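Kusstead pulls its two-armed assembly robots after grip fault

December 17, 2019

Kusstead has stopped work at its electronics assembly benches after a two-armed robot let go of a screwdriver while closing up a small enclosure. No injury was reported. The company calls it a "momentary loss of grip" and says production will resume once the software has been patched.

That would be easier to accept if it were the first patch. Sullo, which supplies the control software, issued one in August for what sounds like the same trouble: the gripper reports a firm hold when it has none, and the arm carries on with its next move. Kusstead's own fault log, seen by this site, lists 27 grip errors in 351 hours of running after that update. Sullo says most of them were "nuisance readings." It did not say how it tells a nuisance reading from a dropped tool.

The job itself is a dull one. A board goes into the box, the lid goes on, and a screw goes in at each corner. One arm minds the enclosure and the other handles the screwdriver — a metal shaft swung over a bench where people also sit. Kusstead's rules ask staff to stay 50 inches back while the arms are powered, but there is no barrier, and a rule on paper has never stopped anyone from leaning in to fix a crooked part.

Pfeiffer, the outside firm hired to check the setup, has been given 2 weeks to report. It will look at the grip sensors and the emergency stop. The spacing rule is not on its list, and Kusstead would not say why.
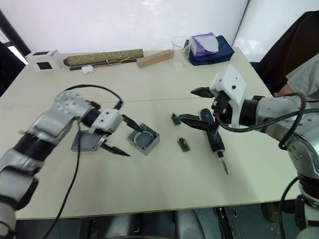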